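4. Ensinar o traço por condução remota

Esta secção aplica-se à célula Turska com o módulo de escrita Prusell. Antes de começar, leia a secção 3 (zonas de segurança) e confirme que o botão de paragem está ao alcance do operador.

4.1 Preparar o marcador

1. Ponha os dois braços na posição de repouso e escolha o modo Demonstração.
2. Conduza um braço até ao marcador e feche a pinça devagar. A ponta fica virada para os dedos.
3. Verifique que o marcador está direito. Se estiver inclinado, abra a pinça e repita a pega.
4. Grave a pega como episódio separado. Não a junte com o traço.

Nota: o invólucro de plástico transparente pode deslizar entre os dedos. Feche a pinça sobre o corpo do marcador ou mais abaixo, nunca sobre o plástico solto. 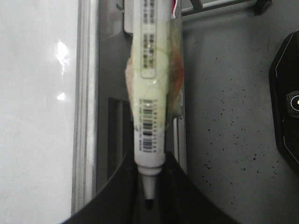

Gemma Sala pede que se acrescente aqui um aviso: quem conduz pela primeira vez aperta demasiado, e depois o robô aprende também esse aperto. Ela recomenda três pegas de treino sem gravar, e nós passámos a fazer assim.

Cuidado: não meta a mão entre os dedos da pinça com o modo Demonstração ligado, mesmo que o braço esteja parado.

4.2 Gravar o traço

5. Leve a ponta do marcador até perto da superfície branca e espere que o braço deixe de oscilar.
6. Inicie a gravação e só depois desça a ponta.
7. Desenhe o algarismo com velocidade constante. Comece pela curva, faça o canto e siga para a linha reta – sem levantar o marcador no canto.
8. No fim da linha, levante o marcador antes de parar a gravação.
9. Mantenha o segundo braço fora do caminho do traço. Ele pode ficar próximo, mas não deve apoiar-se na mesa.

Nota: se a linha perder força no fim, isto não obriga a apagar o episódio. Marque-o com a etiqueta "traço fraco" e continue. 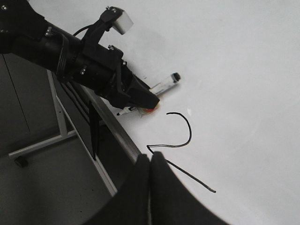

Texto e revisão: Remo Sartori
Última alteração: 2022-12-10

4.3 Guardar e rever

10. Dê ao episódio um nome com o algarismo e o número da sessão, por exemplo 2_757.
11. Reveja a gravação no programa Idness, a metade da velocidade. Rejeite os episódios em que a ponta toca na mesa antes do início do traço.
12. Limpe a superfície com um pano seco e volte ao passo 5.

Cuidado: ao fim de 90 minutos de condução, faça uma pausa. Os comandos ficam menos precisos com a mão cansada, e estes erros são difíceis de encontrar na revisão.

Se aparecer o código 1624, a ligação entre o comando e o braço foi interrompida. Não retome o episódio: apague-o, volte à posição de repouso e repita a partir do passo 1.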